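Hulwood Household Studies, Unit 2: Folding and Sorting

Sorting comes before folding. Garments waiting their turn may be kept on a bed or in a heap on the floor, provided the folding surface is left free for one item at a time.

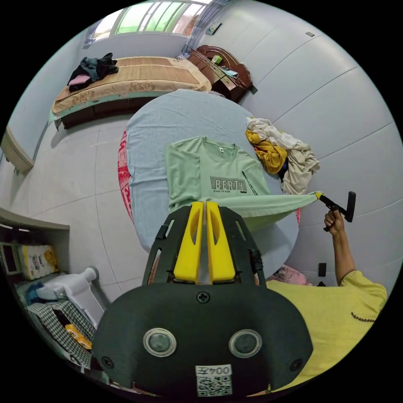 Desjardins
Course Tutor, Household Studies
Mar 30, 2019

A T-shirt is laid flat on the table with a sleeve drawn out to the side before any fold is made. Students should note the mint green shirt, one sleeve of which is held at its end. A round table will serve, although it offers no straight edge against which to line up the hem.

Students are to submit a written account of the method, in 300 words, by the first week of June.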